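This folder holds the object notes and image index for the Hollthorpe wrapped-items set. It is maintained by the collections support office and is intended for staff who label, store or reissue the items listed in it. Please read the section on coverings before changing any entry.

# Hollthorpe Wrapped Items

**Version:** May release
**Maintainer:** Slavica Petek
**Labels reviewed by:** Krum Begović, Hạnh Nghiêm
**Status:** open for corrections

## Scope

The set covers 92 cylindrical items, with one record for each. Tubes, rods, handles and capped sleeves are all included. Flat items and boxes are held in the Barrientos set and should not be entered in this folder, even when they carry the same kind of covering.

Of the 92 items, 60 have a covering over one end only, and 31 are bare. The remaining item is covered along its full length and is recorded under its own code, `FULL`.

## Record fields

| Field | Content |
|---|---|
| `item_no` | Number on the shelf label |
| `body_color` | Main color of the uncovered part |
| `cover_color` | Color of the covering, or `none` |
| `cover_extent` | `END`, `FULL` or `none` |
| `cover_edge` | `clean`, `uneven` or `torn` |
| `surface` | Short free text on marks and wear |
| `checked_by` | Initials of the reviewer |

## Coverings

The material of a covering is not recorded unless it has been confirmed by handling. Several coverings could be taken for either tape or wax, and earlier versions of this file contained guesses on the point. Those guesses have been removed. Reviewers should enter the color and extent, and leave the material to the handling notes.

Thickness often varies along a single covering. Where the color of the body shows through, the item is still recorded as covered up to the last continuous patch. An item with a dark gray body and a bright orange covering at the tip, for instance, is entered as `END` even if the orange thins to streaks toward the gray.

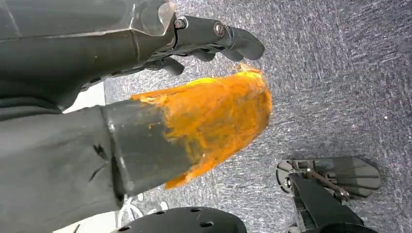 The value `torn` takes priority over `uneven` when both apply. Loose flaps and raised tufts are described in the `surface` field and do not change the value of `cover_extent`. Coverings must not be trimmed, smoothed or pressed back down for the purpose of making an entry.

Light scratches and specks on the body are noted once. They are not graded. If a mark could be either a scratch or residue, write "mark" and move on to the next field.

## Storage

Items are kept lying flat, 12 to a tray, with the covered ends all pointing the same way. Fabric sleeves and wraps stay with the item they arrived with and carry the same number. Murali Varghese holds the tray plan and should be told of any move between trays.

## Known issues

- Dark gray and black bodies were not separated in the first round of labels. Entries without initials in `checked_by` should be treated as unreviewed.
- Four records list a covering color but leave `cover_edge` blank.
- The tray plan still uses the old Gavomell shelf codes. A conversion list is in `docs/shelf_codes.md`.

## Use and corrections

The records may be used within the organization for labeling, storage planning and staff training. Requests for outside use go to Sandra Dawber.

Corrections should be submitted as a single change for each item, with the item number in the title and the old and new values in the body. Changes to `cover_extent` require a second reviewer. Changes to `surface` do not.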